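Cadari (robot workcell)

Cadari is a two-armed tabletop robot workcell built in the Rivetent shared workshop. It was designed as a low-cost platform for bimanual handling of household objects, and its best-known task is picking up empty plastic bottles and dropping them into a bin. The design files and parts list are shared among workshop members, and a second unit, Cadari B, was begun in June of the following year.

Background

Rivetent members had earlier built a single-arm machine called Barbier, which was bolted to a workbench and could reach only part of it. Barbier handled small boxes and cups well enough but had trouble with bottles lying close together, and it could not hold one object while moving another. Work on a two-armed replacement began once Barbier's shoulder bearing had worn out for the second time. The elbow brackets and much of the control software were carried over.

The project had a parts budget of $2,748, paid from workshop dues and a parts sale. The largest single expense was the set of motors. Linear guides were bought used, and the arm links were cut in the workshop over several weekends.

Design

Cadari stands on a white tabletop closed in on three sides by pale gray walls. The front is left open for access. The walls keep dropped objects on the table and give the vision software a plain background to work against.

The two arms ride on carriages along a shared linear rail near the front edge of the table. Each arm has white perforated links, black motor housings and a black parallel gripper with two fingers. The hole pattern in the links reduces weight and lets cable ties and brackets be fixed at almost any point. An early version used solid links, which were heavier and made the arms overshoot at the end of a fast move.

Each gripper is served by a purple cable that loops back along the arm. The loops are left long on purpose: in the first months, shorter cables pulled tight when an arm reached across the table, and three connectors were torn out before the routing was changed. Builders of the second unit were advised to cut the cables long and trim them only after a full range-of-motion test. 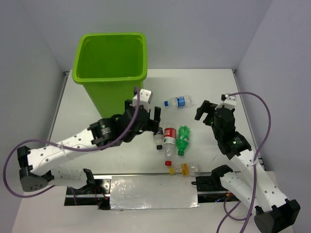 Cadari's two arms with plastic bottles and a green bin. The middle of the rail is covered with aluminum foil.

Control software

The arms are driven by Fastport, a control program written at Rivetent for Barbier and later extended to run two arms at once. Fastport treats the rail as a shared resource. Before a carriage moves, the program checks the planned path against the position of the other carriage and holds the move if the gap would become too small. Collisions higher up, between the links or grippers, are handled by a separate check that was added later and can be switched off for testing.

Movements can be entered by hand or recorded by guiding the arms with the motors in a low-torque mode. Most of the bottle routine was recorded this way, then edited to remove pauses.

Bottle sorting

The bottle task uses empty drink bottles of mixed sizes and colors, set out on the table in no fixed order. Either arm may pick up a bottle, depending on which can reach it with less travel along the rail. Bottles lying side by side are the harder case – the fingers need room on both sides of the one being gripped – and the program may first push a neighbor away.

In a test of 600 attempted picks, 39 ended with the bottle dropped or missed. Small clear bottles accounted for most of these, and the vision software was later retrained with more of them. Caps are left on during the task, as bottles without caps tended to collapse in the grip.

Later work

Cadari B uses the same arms and a slightly longer rail. Its walls are removable, and its cables run through spring-loaded guides above the table. The original unit remains in use at Rivetent, mainly for testing new releases of Fastport.

See also
Barbier (robot arm)
Fastport
Rivetent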